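Re: [refurb-automation] Statero teardown kit, worth it for a small shop?
18 April 2024

> We do mostly office desktops, small crew, and the Segers rep keeps pushing the Statero kit on us.
> Arm mount, gripper, fixture plate, software. Has anybody here run one for real?
> The demo video is all brand new boards on a clean bench and I don't trust it.
> Mainly want to know about the CPU step, and how bad setup is. Also do we have
> to buy their fixtures or can we print our own.
> – Plotance bench

Quick one between pallets, sorry for the fragments. We've had ours at Tiltville since September. Bought, not loaned, so I have no reason to be nice about it.

Setup: 3 days, and most of that was fixture position, not software. The software side was fine. Calibration wizard walks you thru it, you touch off on the plate corners, done. But if you mount the plate on anything that flexes you'll be back in the wizard every morning. We had it on a bench clamp first. Don't. Bolt it to something.

We print the plates in house. Plain gray, nothing fancy. CPU holder is low on the left side, raised walls with gaps left near the chip corners. First version we drew had the walls going all the way and the fingers had no place to get in. Wasted a week on that.
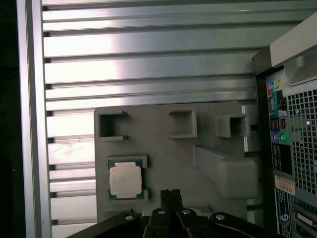
Do you have to buy the Segers plates? You can print your own, the drawing files come with the kit and the software only cares about the touch-off points. Their plates are nicer, but at 264 each I'd get one as a reference and copy it.

CPU step then. Dropping a chip into the holder is the easy half. Getting it out of the board is where the money goes. Older boards with the lever next to the memory slots, the fingers need room to get under the lever arm, and on some layouts there's a row of capacitors right there on the other side. Path planner keeps a clearance margin and it's set too wide from the factory. It will refuse a job that's perfectly doable. Drop the margin one notch at a time and run it slow. We bent one lever getting greedy.

Loose wires are the other thing. The software does not see thin fan leads at all, as far as I can tell. We tuck or tape anything near the heatsink before a board goes in. Adds a bit of hand work per unit, and the rep will not mention it.

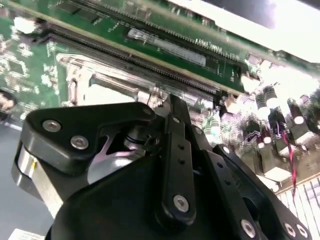

How long does a gripper last before it needs parts? Finger tips are the wear item, and we change them every 200 boards or so at our speed. The linkages and the housing are still the originals and have no play in them that I can measure.

Memory sticks it does well, better than I expected. Latches open, pull, into the tray, next. If memory was all you did I'd say buy it tomorrow. Thermal paste is hit or miss – if the paste is old and hard the cooler wants to bring the chip up with it and you need a person standing there. We warm those first.

Support: ticket goes to Segers, they forward to Statero, you hear back in a couple days. Once it was 6 and we just sat. Ask for the direct Statero email when you sign, they gave it to us only after I complained. Spare screws are not in the box either, get a bag of them, they back out of the linkages if you skip the threadlocker.

Would I buy it again. For us probably, we see the same few models over and over and each one only has to be taught once. If your intake is all over the place then I'd wait, teaching a new board is most of an afternoon and you won't earn it back on a handful of units. Get the rep to run one of YOUR boards before you pay, a dirty one, with the fan leads still on.

Can send our plate drawing if you want it, its the older revision but the holder dimensions are right. Check the ramp on the right side against your gripper before you print, ours is sized for the short fingers.

Tiltville bench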